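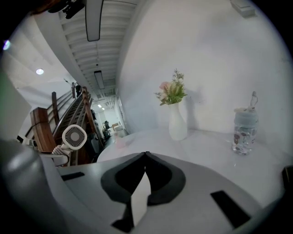 I've been waiting for a machine to tidy up after me since I was about nine, and every summer I let myself believe we're almost there. My sister-in-law's shop in Terodham pays for a floor scrubber from Gristar, and it does fine as long as the aisles stay put. A house is harder. Take a white table with a vase of flowers at the back and a clear drinking bottle standing a little way off. I'd wipe that down without thinking, one hand steadying the vase, but a two-jawed gripper has to settle so much first. Does it take the vase by the slender neck or the round belly? And a see-through bottle is a mean thing to ask any camera to find!

I did try one chore robot at home last August, the Clerero, on a trial of 14 days. It picked up socks nicely (I was so proud of it) and then spent 5 minutes circling a tea towel — I finally went and got the towel myself. They wanted $473 to keep it, and I sent it back with a kind note.

Now a neighbor tells me the Iyamu people have one that can load a dishwasher, plates only, no glasses. I've put my name on the list for a demo and I'll write it up when I've been.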